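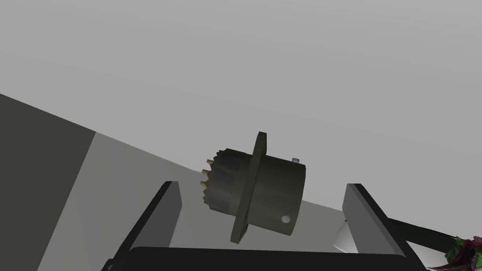

Fig 1. Wrist cam view, flanged connector between the open fingers, sim cell.

Clikoro sim cell - setup and upkeep notes
Jestau, Verkorthorpe bench. Last touched 19 September 2018.

Read before you change anything. Covers the simulated two-arm cell only, the real one has its own notes.

What's in the set
3,880 episodes. 478 held back for testing, don't train on those. 2 arms, parallel grippers both sides, one wrist cam per arm plus a head cam. Everything rendered, no real footage mixed in. Table objects get swapped by the scene file, connector is its own asset and loads last.

Setup
Load the room first, then the table, then the arms. Wrong order and the arms come up in their parked pose inside the tabletop and the solver blows up.
Home both arms. Fingers fully open before the first frame gets written.
Check the wrist cam mount offset against the arm file. It drifts whenever someone re-exports the gripper mesh. If the palm isn't sitting along the bottom edge of the view the offset is wrong - fix it in the arm file, not in the camera file.
Head cam roll is a seperate setting. It's randomised per episode and some of the values are steep. Leave it on unless you're debugging reach. 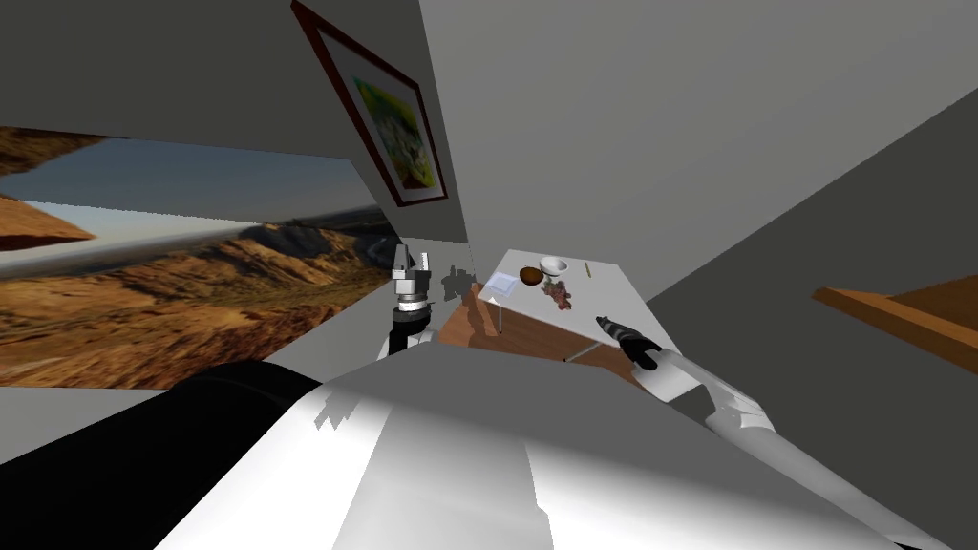 Do I need to re-home both arms if only one of them has faulted?
Re-home both. They share a clock, and homing one by itself leaves the other a step behind for the rest of the run.

Upkeep
Clear the cache after every batch. Old collision hulls hang around otherwise and you get grippers stopping short of things for no reason you can see.
Finger pads: friction is set per pad, left and right. Keep them matched. Somebody halved the left one in an earlier build and it took us most of a week to find.
Connector asset: flange faces have to point outward. If the flange goes black from one side only, normals are flipped, re-import with the Moradi script and save over.
Lighting stays even and soft. Please don't add a spot to make the wrist view look nicer, it throws off the colour check.

Known faults
19 episodes have a bad joint log on the right arm. Listed in skip.txt, the loader skips them on its own.
Parts hanging in mid-air. Gravity is switched on after spawn, so anything the scene file places above the table sits there until the physics step kicks in. If it's still up there well into a run, the part has come in as fixed - open the asset, untick fixed base, reload.

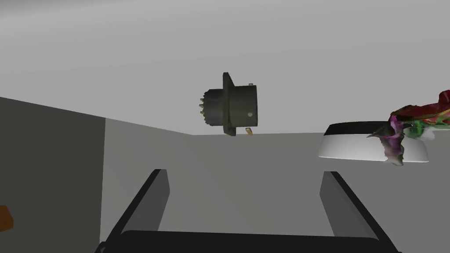 Then check the mass as well, a part saved with zero mass gets treated as fixed no matter what the box says. Same goes for the small loose bits, they each have their own entry and wont pick it up from the connector.

Gripper closing through a part: hull too coarse. Rebuild at the fine setting, slower to load but it holds.
Wrist view lagging the joint log by a frame: restart the recorder, not the sim.

Folder layout
episodes/ one folder per run, wrist left, wrist right, head, joints
assets/ room, table, arms, connector
config/ arm files, camera file, scene files
skip.txt

Changes go through the Clikoro tracker with the asset name in the title. Put the old value in the note as well as the new one. Camera file is locked at the moment, ask before you unlock it.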